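Bench log, two-arm cell, Barkbridge shop
18 September 2021

Where we stand

The rack job is still on the list because I lost the argument in March. The plan says the pair of arms should be able to take bottles from a wire rack, stand them up, and clear a shared tabletop of odds and ends. The Funik write-up claims 1,000 clean cycles on a setup like ours. It gives no word on what bottles they used or whether anything else was on the table. I don't believe the number and I'd like it kept out of our notes until we have one of our own.

Changes since last entry

Swapped the left wrist cable for a longer one. The old one went tight when the elbow came up. The new one has so much slack that I now worry about it catching on a bottle neck. Re-tied at the base, left the loop at the elbow alone.

Dropped the grip current limit on the left from 800 to 700 mA. Somebody wanted it lower still. Glass is slick and I would like to see a slip before I tune for one.

Prurkska planner updated to the current build. It plans faster. Whether it plans better I can't say, as the old one also looked fine until the two wrists wanted the same spot.

Cluttered table

I asked for clutter because an empty table proves very little. Music stand at the back with sheets open on it, clear glass next to dark glass, a blue carton, a red box, a couple of bottles leaning at the end of the rack. The white pages wash out badly on camera, and clear glass is still where I expect the depth to fall apart.

Left gripper closed high on the dark bottle, near the neck. I'd take it lower, closer to the label, but then the fingers crowd whatever is standing behind. Right gripper open over the carton.

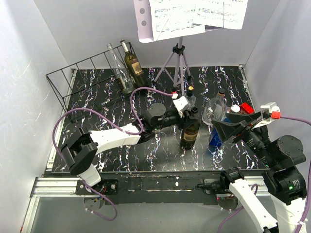 To do before anyone says it works

Run the rack pick 5 times in a row with no hand on the pause button. If it can't do that, we stop talking about cycles.

Water in one bottle. Every pick so far has been planned with the mass of an empty one.

Move the stand forward and see if the planner notices its legs. Odukoya's collision model treats thin rods as optional, which is a strange choice for a job with a wire rack in it.

Check the bolts on the left base plate again.

Front strip is badly scuffed. Leave it for now.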